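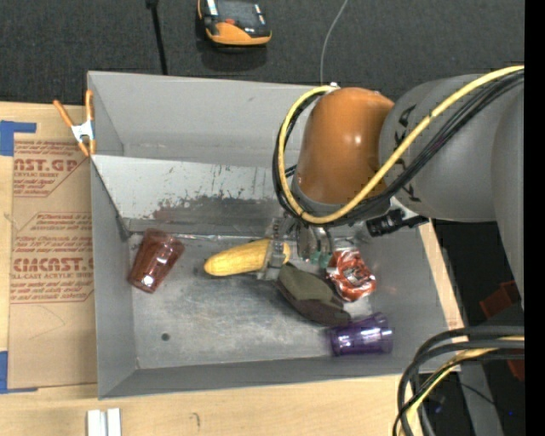

Used arm for bin picking: what did I forget to put in the budget?

Posted April 18, 2018 in Small Shop Automation

I run a sorting and repacking shop with 5 people. We get mixed returns in bins, and somebody's job is to pull things out one at a time and put them where they belong. I've been given permission to look into a used robot arm, and by "permission" I mean my business partner stopped arguing in February.

The seller, Gresden, has an arm with controller and pendant at a price I can live with. The unit was built in 2004. My spreadsheet currently has two lines on it, "robot" and "truck to bring robot," and I suspect it needs more. Our stuff is cups, cans, toys, soft things, all in the same bin, nothing lined up. What else am I paying for?
– Sowmya Nambiar

Bermúdez

The arm is the cheap part. I know that sounds like something a salesman says, but I've bought two and sold one.

Start with the gripper. Cups, cans and soft things in one bin is a hard mix. A finger that holds a can will happily squash a thin plastic cup, and clear plastic is miserable for most depth cameras. Send a box of your worst items to whoever is quoting the gripper and ask for a video before you pay a deposit. If they ask you to send nicer items, you have learned something for the price of postage.

Then: camera and mount, a computer to run it, guarding and a safety assessment, a stand bolted to a floor that can take it, electrical work, spare cables, and somebody's time. That last one is the big one. I planned on 22 days of setup and the real number is between me and my accountant.

On the age: ask whether the controller battery and the cables have been replaced, whether the backup disks come with it, and whether anyone still sells the teach pendant. Get the answers in writing. Gresden may be lovely, I've never dealt with them.

Tistura

just get a suction cup. works for everything

Bruserero

It does not work for everything. Try it on a crumpled can or a stuffed rabbit and report back.

I agree with most of what Bermúdez wrote. I'd add one cheap step before any of it: have a person pick from one bin for a day and write down every item that came out. We logged 266 picks and found that a handful of products made up most of the work. We bought for those and left the weird ones to a human, who was going to be standing there anyway.

Also check the bin itself. Steep walls and tight corners eat a lot of reach, because the wrist and its cables need room as well as the fingers. A wider, shallower bin cost us less than lunch for the crew.

And put in a line for "things we broke while learning." Ours was two sets of fingers and a bin.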